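How to measure a room before you order fitted furniture

Measure after any old carpet and skirting have come out. You need a steel tape, a long spirit level, a pencil and paper. Work in millimetres throughout.

1. Draw the room from above. Mark every door, window, socket and radiator, and show which way the doors open.

2. Measure the wall where the furniture will stand at floor level, at waist height and just below the ceiling. Write down all three and use the smallest for the width.

3. Measure floor to ceiling at both ends and in the middle. Take off 40 mm if the unit will be built flat and tipped upright, and check the diagonal of the side panel as well.

4. Measure each doorway between the inside edges of the trim. A panel that fits the wall may still not go through the door.

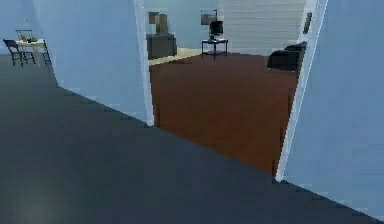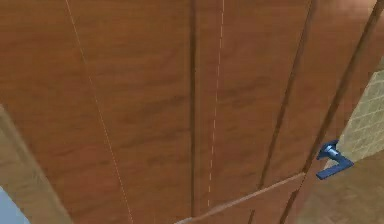 Pale blue walls with white door trim; wood-finish panels in reddish brown

5. Hold the level against the wall. If it leans by more than 9 mm over the height of the unit, order a scribing strip for that side and cut it to the wall on fitting day.

6. Check the depth. Hanging clothes need 600 mm inside. Add the thickness of the doors and back panel to get the full depth.

Go round a second time without looking at your first figures. Where 2 readings differ, measure again.

Keep the sketch until the fitting is finished. Carola Meinecke, September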